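4.2 Effects of the refill limit on dispensing

Uvia's limit on first prescriptions for acute pain took effect in August, ahead of the matching rule in Barov. The two jurisdictions share a pharmacy reporting format, which allows their records to be read side by side without recoding. We use Barov as the comparison group for the months in which only Uvia had a limit in force.

The unit of analysis is the first opioid prescription written for a patient with no opioid fill in the preceding 100 days. Prescriptions for cancer pain, hospice care and medication treatment for opioid use disorder are exempt under both rules and were removed before matching. Records without a stated days' supply were also removed. The final sample holds 3,000 first prescriptions, divided equally between the two jurisdictions and matched on patient age band, prescriber type and procedure group.

Before the limit, 62 percent of first prescriptions in Uvia were written for more than seven days. In the period after it, the share fell to 29 percent. The remaining long prescriptions were concentrated among surgical practices, where prescribers may document an exception in the chart. The exception field is free text and is not audited, so we cannot separate clinical need from habit. Barov showed no change of comparable size in the same months.

Shorter first prescriptions may be offset by second visits. We therefore counted any new opioid prescription written within the month after the first. Second prescriptions rose in Uvia, mostly after dental and orthopedic procedures, but total days supplied per patient still declined. The decline was smaller for patients living far from a clinic. Travel distance was measured from the center of the patient's postal area, so it is imprecise in rural districts.

Copayment rules complicate the reading of these results. Under the Finine plan, a partial fill is charged as a full fill, and enrolled patients may have avoided second prescriptions because of cost. Removing these patients leaves the direction of the main estimate unchanged and widens its interval.

Figure 3.

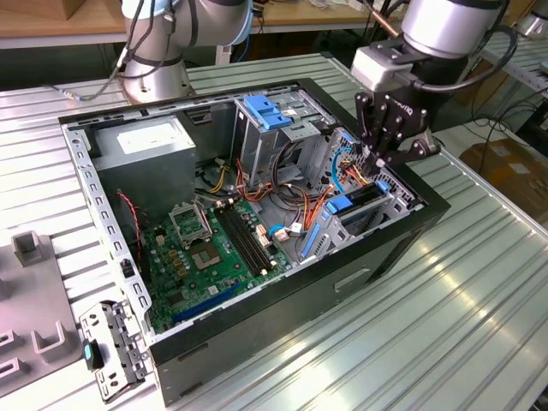
Vashisht objects that a month is too short a window for second prescriptions, and that patients recovering from joint surgery often return for pain relief well after it closes.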